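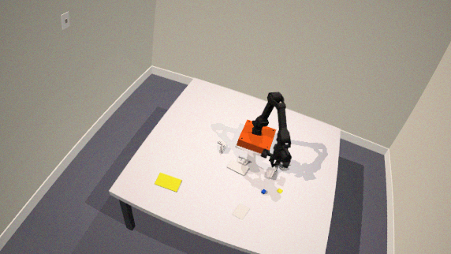
Council > Interviews > Tatden

Tatden's new deputy mayor wants shorter meetings and a clear budget vote

Caroline Mushi had been deputy mayor of Tatden for 12 days when we spoke, and she had already chaired two meetings. The second ran past midnight.

"People had to leave to catch the last bus," she said. "They came to hear the vote on the Thambiah Road rezoning and they missed it. I don't think that's acceptable."

Mushi was elected to the post in August after Digby Tomoana stepped down. She won by a single vote over Prasetyo Sumampouw, who leads the opposition group and has said he will run again next year.

She does not think the close result will make the job harder. "Prasetyo called me the next morning and we talked for an hour. We disagree on the budget – we always have – but he reads the papers before he comes in. I can work with that."

The budget is the main item this fall. The council is short of money for road repairs, and 117 residents signed up to speak at the last hearing. Most of them wanted to talk about the Flisell bridge, closed to trucks since the spring. Mushi said she supports paying for the repair out of reserves.

"The other choice is borrowing, and we would be paying it back for years," she said. "Agnes Hepburn has put forward a motion to borrow. I'll give it a fair hearing. I won't vote for it."

Asked about her plan to limit members to one speech per motion, she said the rule is already in the standing orders and has not been applied.

"Moushumi Majumder, our clerk, showed me the page. It was adopted years ago. I'm asking members to follow what they already agreed to."

Some members see it differently. Tomoana, who still holds his seat, told the last meeting that the limit would shut out smaller parties. Mushi said she had offered him extra time on the bridge debate and was waiting for his answer.

She would not say if she plans to run for mayor. "I have a ward with 483 unanswered letters in it," she said. "Ask me when those are done."

The council next meets on September 4, 2023, and the bridge is the first item on the agenda.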